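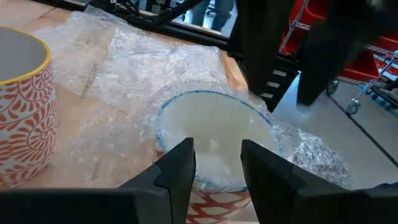

A visit to the packing hall at Velletti

In October I had the chance to go with our small importers' group to an open afternoon at Velletti, where they test machines for warehouse and household work. I sell tableware and plant pots in a shop with one back room, so my interest was simple. Every autumn we pack and unpack for weeks, and my wrists are not young any more. I wanted to know if a machine can do a part of this yet, and I wanted to hear it from people who must make it work and do not only sell it.

The building is behind the freight station, and it is not easy to find. The map on the invitation showed the old entrance, now closed, and four of us walked around the whole block in the rain before a driver pointed us to the correct door. Inside we got a visitor badge, a cup of quite strong coffee and a paper with the programme. We were divided into 2 groups. I was in the second one, so I first heard the talk and afterwards saw the hall.

The talk

The talk was given by Gerasimos Deligiannis, who leads the work on fragile goods. He speaks quietly and you have to sit near the front. He began with a table of the tasks which they have tried in the last year, and beside every task he had written a word: yes, sometimes or no. I liked this very much. At trade fairs I have only seen the first word.

Yes was written beside moving closed boxes from a belt to a pallet, beside putting stiff things of one size into a tray, and beside picking up cups that stand upright with free space between them. Sometimes was written beside folding towels, emptying a dish rack and closing the flaps of a carton. No was written beside making a bed, peeling a price label from glass without leaving a corner, and wrapping a round object so that it survives the post.

The last one is my work, of course, so I asked about it. He answered that the pot is not the main problem. A pot keeps its shape and a camera can learn where its rim is. The wrap has a new shape each time you touch it. It is also clear, so the camera sees the pot through it, and sees the lamp in it too, and the edge of the sheet is difficult to find. A person finds this edge with the fingertips and does not think about it. He said that when they started he had planned two months for wrapping and he now does not give a date when his director asks.

Somebody from the first row wanted to know why they do not use paper or a cardboard sleeve. He agreed that for a new factory this would be the cleverest way. But their customers have rolls of bubble wrap in stock and pots in all diameters, and they want the machine to fit the shop, not to change the shop for the machine. I understood these customers well.

In the hall

The hall is smaller than I expected, with a pale grey floor, and it is quieter too. I had prepared myself for noise and I even had ear plugs in my coat. Each working place has a table inside a black frame, and the arm works over it. The tables have a light wooden top, warm to look at, a little like in a kitchen.

At the place for fragile goods they were working with ceramic pots and a big sheet of bubble wrap. I looked first at the pots, a habit of my profession. One was a cylinder with orange-red spirals like ferns on white, and a thin yellow rim. The other was a round bowl with a dark blue line on the rim, not fully even, and a red lattice on the outside. I would put both in my window. I was told that the team buys ordinary pots with strong patterns on purpose, as plain white ones under plastic gave them too much trouble in the beginning.

The bowl lay already partly in the wrap, and the two black fingers of the gripper came towards it, open, with the bowl between them. We were allowed to stand quite near, behind a yellow rope. The engineer explained that the machine had three jobs in this test: to bring the bowl to the middle of the sheet, to take a flap of the wrap and lay it over, and to let go without pulling everything back again.

The first job went well each time that we watched. The arm is slow and very patient. It came down, waited a moment, closed on the wall of the bowl and moved it. I held my breath for the glaze, but there was no sound except the motor.

The second job was another story. In the first try the fingers closed on air, a hand's width above the flap. In the second they took two layers together and lifted the sheet with the bowl inside it, so the engineer stopped the arm. In the third try it laid the flap over the bowl quite nicely, and we clapped, and then the wrap slowly opened again by itself when the fingers went away. Anybody who packs knows this moment. I keep a strip of tape ready on the back of my left hand for it. I told this to the engineer and she wrote it down, but she laughed and said that tape is a separate project and that she is afraid of it.

I asked how a pot is held when it is wrapped and the rim cannot be felt. She showed me how the fingers have small steps on the inner side. The cushion of the wrap gives a little, so the machine must decide how much to press: too little and the pot slides out of its coat, too much and the bubbles burst. They would prefer that some bubbles burst. In the shop I also prefer it.

Other things we saw

At the next place a machine from Rätsep was sorting cutlery into a drawer. It did forks and spoons without a mistake while we were there. It stopped at a teaspoon which was lying under a fork and it asked for help on a small screen. A man came, moved the fork, and it continued. He told me that he is called in this way many times in one shift, and that he can look after several machines if they do not all call him together.

There was also a trial with towels. It was made with the Flatalier, a folding table which the company wants to rent to small hotels. You still have to lay the towel on it by hand with the corners open, and the table makes the folds. A lady in our group who has a guest house was very interested. She timed it with her telephone against her own hands and she was faster on the hand towels, but on the large bath sheets the table won. She took a brochure.

The Proretti, a unit for carrying crates between shelves, was standing still with its cover off, so about this one I cannot report. It was in the programme for the next hour and our bus did not wait.

About money

Prices were given only when we asked. For the complete place for fragile goods there is no price, as it is not for sale. For the cutlery machine the rent was named as 2000 in a month with service included, and this is much more than what I pay for help in the busy weeks. For a canteen it may be a good sum. I asked what a canteen must have to make it reasonable and the answer was 288 covers in a day, every day, and a person near who can come when it calls. My shop is very far from such a number.

What I take home

If your goods are all in one size, stiff and standing in a row, I would say you can already begin to ask for offers. If you have a mixed shelf as I have, with bowls, tall planters, saucers and sometimes a ceramic hen, the wrapping stays with the hands for now. I would gladly have a machine that only brings the next pot and puts it in the centre of the sheet, and I would do the rest myself. I said this to Mr Deligiannis at the end. He answered that several visitors have asked for the same, and that his colleagues find it a little boring to build, but he does not.

Two small practical things he gave us I have already tried. The first is to lay the wrap with the bubbles to the inside, which I did the wrong way for many years. The second is to put the bowl down with its opening on the side and roll it, and to push the ends of the wrap into the mouth before the tape. It uses more material for a wide bowl, but for the tall planters it goes quicker than my old way.

The next open afternoon will be in spring. You must register by e-mail, and the door is the one beside the loading ramp.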